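Collections > Collector Resources > How-To Guides > Submitting Cards for Grading

Print this page | E-mail this page

How to Prepare Trading Cards for a Grading Submission

This guide applies to members who wish to include cards in the group submission sent out each September. Cards that arrive without the correct holder or paperwork are returned to the member and held over until the next submission. Please read all of the steps before handling any cards.

Before You Begin

You will need the following supplies:

- Soft penny sleeves, new and unused
- Semi-rigid card holders
- A clean microfiber cloth
- A ruler marked in millimeters
- Painter's tape
- Form 727 (Member Submission Sheet)

Wash and dry your hands thoroughly. Do not use hand lotion beforehand. Work on a clean, flat surface under a bright lamp, with drinks kept well away from the cards.

Step 1. Inspect the Card

Hold the card by its edges and tilt it slowly under the lamp. Surface scratches and print lines often show only at an angle. Examine all four corners on the front and again on the back. Note any whitening along the edges.

Measure the border on each side and write the figures down. A card that is plainly off-center will rarely earn a high grade, even when its corners are sharp. Members should decide at this stage whether the likely grade justifies the fee.

Step 2. Remove Dust Only

Loose dust may be lifted with a light pass of the microfiber cloth. Do not use water, solvents, erasers or polish. Trimming, pressing or recoloring a card is considered alteration, and altered cards are not accepted under any circumstances. 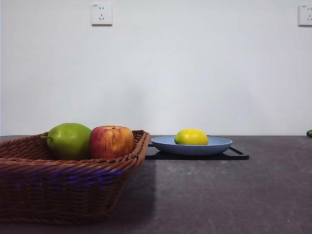

Stetwood Card Collectors Association | Grading and Submissions Section

Step 3. Sleeve the Card

Open the mouth of the penny sleeve slightly and slide the card in bottom edge first. The corners should not catch. If the card meets resistance, withdraw it and use another sleeve. Thicker cards, including most memorabilia cards, require a wider sleeve.

Step 4. Place the Card in a Semi-Rigid Holder

Insert the sleeved card into the holder until it rests near the bottom. Do not force it. Screw-down cases and rigid top loaders are not accepted, as cards can be damaged when they are removed. Fold a short piece of painter's tape over on itself to make a pull tab, and attach it to the top of the sleeve.

Step 5. Complete Form 727

List each card on its own line, giving the year, manufacturer, set, card number and player. Enter a declared value for every card. For autographed cards, state whether you are requesting a grade for the card, the signature or both. Cards must be stacked in the same order as they appear on the form.

Each member may submit up to 11 cards. Forms must be signed in ink.

Step 6. Deliver Your Package

Place the stack between two pieces of cardboard and secure it with a rubber band, firm enough to prevent shifting but not so tight that the holders bend. Packages may be handed in at the Draltow Street office from 9 a.m. Keep a copy of the form and a scan of both sides of each card.

Questions about eligibility should be directed to Gerardo Cruzado. Questions about fees and return shipping should be directed to Ariel Lumbao.

Print this page | E-mail this page

Related Items

- Understanding Centering, Corners, Edges and Surface
- Storing Graded Cards at Home
- Autograph Authentication: What Members Should Know
- The Popescu Checklist for Vintage Sets
- Utmont Card Show: Information for Table Holders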